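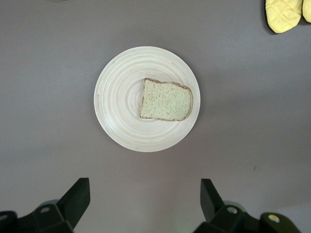

Turn the dial down for anything with seeds in it, one reader wrote under the last batch, the seeds go before the bread does and then the whole slice tastes like a campfire. Also stop putting it on a cold plate. Also where is the butter.

OK. Fair on all counts. Butter is coming, keep reading.

Cream plate, one slice, speckled with seeds or grains. Yellow mitts off in the corner.

THE TOAST TABLE
Lirkier breakfast pages, posted 5/9/26

Quick one this time, short on time and the bread won't keep. If you're new, these pages are about breakfast stuff. Plates, bread, the gear, what goes on top. Pictures when I have them, notes when I don't. This go round is just toast. People keep asking for toast and I keep putting up pancakes.

So. Toast. Click through or scroll, both work now (the arrows were broken for a while, sorry, fixed).

The plate

Round, cream, fine rings going in toward the middle. Raised rim. I like a rim for toast, keeps the crumbs home. Flat plates look nicer in the store and then you wear your breakfast. No idea why I went so long with flat ones.

The rings do catch crumbs a little. Soft brush, done.

Size matters more than I thought. One slice sits fine with space left over for a spoon of jam or half a boiled egg. Two slices overlap and the bottom one goes soft from steam. If it's a two slice morning I get out a second plate, or lean them against each other like a tent. The tent works great untill somebody bumps the table.

The bread

Speckled crumb, thin brown crust. You want it thin enough to fit any slot. That sounds like nothing, but I've had loaves where every slice had to be squashed in with the heel of my hand and then it comes out with a dent and one burnt ear.

What I look for in a toast loaf:
close crumb, so the butter stays up top
crust that isn't thick, thick crust gets hard fast
seeds inside the loaf, the ones stuck on the outside all end up in the crumb tray

Day-old is better than fresh. Two days is better still. Fresh bread has too much water in it and you get hot bread with a tan. Leave the heel on the cut end and it holds up fine in a paper bag.

Metwally does a good seeded loaf if you're near Civia. Opens early. The 73 bus stops right across from it. Get the tall one, the short one has raisins in it and the sign doesn't say so. I have now bought it by mistake more times then I want to admit.

Freezing: yes. Slice first, paper between slices, flat in the bag. Straight from freezer to toaster, one notch up. Don't thaw on the counter, it goes leathery.

The mitts

Yellow, quilted, diamond stitch. Bright lemon. You don't need mitts for toast, I know. But they're good to have near when the bread is going under the broiler with cheese, and that's where half my toast ends up. Thick quilting is clumsy for small stuff. Good for a hot tray, bad for picking up one slice. Tongs for that. Wooden ones if you're going anywhere near a toaster, and unplug it first anyway.

Washing quilted mitts: cold, inside out, hang by the loop. Dryer makes them lumpy. Ask me how I know.

The toaster 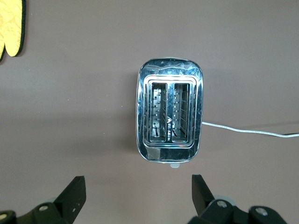

Two slots, lots of chrome. Looking straight down into it.

Polished shell, rounded corners, picks up everything in the room. Also picks up every smudge. Some scratches on the metal too. I don't mind scratches on a toaster. A chrome one with no marks on it makes me nervous to touch.

The long narrow kind of slot is my favorite for ordinary sliced bread. Wire guides keep the slice standing up away from the heat. The wide bagel slots are handy but a thin slice flops over in there and you get one dark side and one white side. If all you have is wide slots, flip halfway.

Cleaning, short version, as this comes up every single time:

Unplug. Let it cool all the way.
Crumb tray out, if yours has one, bang it over the trash.
Upside down over the sink, gentle shake. Gentle.
Dry pastry brush down the slots, top to bottom.
Outside: damp cloth, tiny bit of dish soap, then dry cloth right away or it streaks.
No knives in the slots ever. No forks either.

For chrome I've used vinegar and water and it's fine. I tried a paste from Grulex, their kitchen metal one, small tub, and it shined up great but took forever to buff out of the corners. Probably worth it once a year. Not weekly. Don't get any near the openings.

How dark

Everybody's dial is different so numbers don't help much. Mine goes from 1 to 7 and 2 is already plenty for soft white. Seeded I start low and go back down for a short second round. Second round always goes faster then you expect, stay there. Don't go answer the door.

Color to aim for is a bit lighter than you want. It keeps going for a little after it pops up.

What goes on it

Butter, told you it was coming. Soft, salted, right to the edges. Edges are the whole thing.

Butter and honey. Good on seeded.
Mashed avocado, lemon, black pepper. Yes still.
Cottage cheese and tomato, lots of salt.
Peanut butter under, banana on top, cinamon.
Cold butter in thick slices with anchovy. Not for everyone, I had a long argument in the comments last June over this one.
Plain. Plain is good.

Wet toppings last second only. Tomato sitting on toast five minutes is a sponge.

Odds and ends

Cold plate thing from up top. Correct, a cold plate makes the underside sweat. Run it under hot water and dry it, or set the slice on a rack for a minute first. I do the rack when I remember.

Toast rack, the standing kind? Keeps it crisp, makes it cold. Pick one.

Last toast page got 635 views, which for this site is a lot, most of them looking for the crumb tray part. It's above, under The toaster. Saved you the scroll.

Next page is eggs if I can get a decent pan cleaned up. Or jam jars. Might be jam jars. Send toppings, I'll add the good ones to the list.

Back to gallery index | Older: pancakes, thin ones | Comments open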